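Mullon toy roundup enters second month, octopus still at large

April 8, 2026

MULLON — The town's Great Bin Month was supposed to be over by now. It began in March with a flyer, a stack of sign-up sheets at the library and a simple request: pick one room, get one bin, and put whatever is on the floor into it. Residents had until the 31st. As of this morning, 287 households have signed up and a good many of them are still on the same room.

The library, which runs the thing along with the Hakeck Street swap shop, has extended the deadline by 15 days. A notice taped to the front desk calls this "a response to popular demand." The demand seems to have come mostly from people who opened a closet.

The rules fit on half a sheet. One bin per household, any color, no lid required. Toys go in first. Anything that is not a toy gets its own place, and the sheet is firm that the top of the dryer does not count as a place. When the bin is full, the household decides what stays and brings the rest to the swap shop, where it can be traded for other people's toys. Several parents have pointed out the flaw in this last step. The sheet has not been revised.

Sorting, by all accounts, is where things fall apart. The swap shop reports that bins have been coming in with a healthy layer of toys on top and, lower down, a full survey of the family home. Staff have taken out batteries, a soup ladle, one good shoe, the instructions to a Dulex bread maker and a set of house keys whose owner came back for them before the shop had closed for lunch. The bread maker has not been seen.

Rubber vegetables are the clear winner of the season. The shop filled two shelves with them in the first week and has since stopped taking carrots. Fruit is holding steady. Sea creatures, on the other hand, are scarce and go fast, and a waiting list for them now hangs by the register. It has more names on it than the one for the jigsaw puzzles, which the shop describes as a surprise and the jigsaw people describe as an insult.

The Bukhari Hall, which lent its back tables for sorting on Saturdays, would like it known that the tables are due back before the spring supper. It would also like its tablecloths back.

Entries can be shown at the library in person, bin and all, or sent in as a photo. Photos have proved more popular, a full bin being heavier than most people expect on the library steps. They are going up on the board by the returns slot as they come in, and visitors have been known to stop and check them for items of their own.
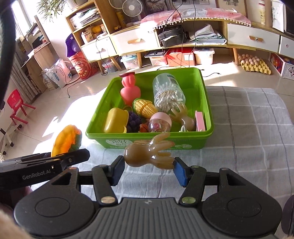 An octopus over a green bin that already has one, along with a radish, an ear of corn, some grapes and a jar of cotton swabs.

Under the rules, the cotton swabs would have to come out. The library has declined to say whether an orange-and-green fruit left on the tablecloth counts against a household, but the half sheet does say "whatever is on the floor," and a table is a gray area that the organizers would prefer to leave gray. Eggs, for anyone who spotted the tray in the background, are outside the scope of the program.

There are two prizes. The first is a gift card to the swap shop, which can be spent on toys. The second is a bigger bin. Judging will be done by the library staff on neatness and on "honest effort," a category added last week after the first round of entries was looked over and it was felt that neatness alone might leave both prizes on the shelf.

Sign-up sheets are still out at the front desk, next to the lost and found. The swap shop on Hakeck Street is open Tuesday through Saturday and asks that people empty the bottoms of their bins before coming in. The one good shoe is behind the register. It is a left.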